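Print this page | E-mail this page

How do I get turmeric out of a marble-look worktop?

Hello all, first time posting so be gentle! We moved into a flat in July and the kitchen came with one of those long brown worktops with the white veining. I don't know if it's real marble or a laminate that looks like it, and the letting agent (Prunard, if anyone's had dealings with them) doesn't know either. On Wednesday I was making a big pot of dal and left a turmericky spoon on the side overnight. Now there's a yellow patch the size of a saucer right by the hob. I've tried washing up liquid, then washing up liquid again but crosser. The deposit is 132 pounds per room and I'd quite like it back. Can I use bleach? Lemon? Help!
Touran Heydari

Reply 1
Lemon, works on everything. Leave it on for an hour

Reply 2
Please don't do the lemon yet! If it's real stone, acid eats the polish and you'll have a dull patch that's far harder to shift than a yellow one. Ask me about my mum's windowsill.

First job is to work out what you've got. Look at the underside of the front edge, or round the sink cut-out from inside the cupboard. Chipboard or brown paper backing means laminate. Stone will be the same stuff all the way through and feels properly cold in the morning.

We've got a brown one much like yours and mine was stone, so I made a paste of bicarb and water, about as thick as yoghurt, spread it on, put cling film over the top and left it overnight. Took 3 goes. By the last one it was almost gone, and then I left the blinds up for a few days - turmeric fades in sunlight, which I only found out by accident with a tea towel.

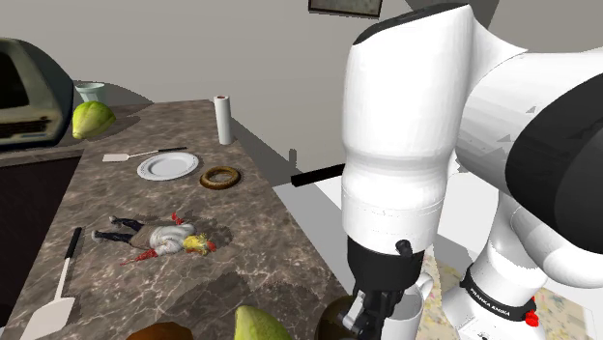 Brown worktop with white veins, white plate on the counter.

If yours is laminate you can be a bit braver, but still try any cleaner on a corner first. I wouldn't go near bleach on either. And get it in writing from Prunard what the worktop is made of before you move out - mine tried to charge me for "resealing" and it had never been sealed in the first place.
Omid Zarei

Reply 3
Second the bicarb. I used Flumach cream on ours and it left scratches, so avoid anything gritty. Did you find out what it was Touran?

Print this page | E-mail this page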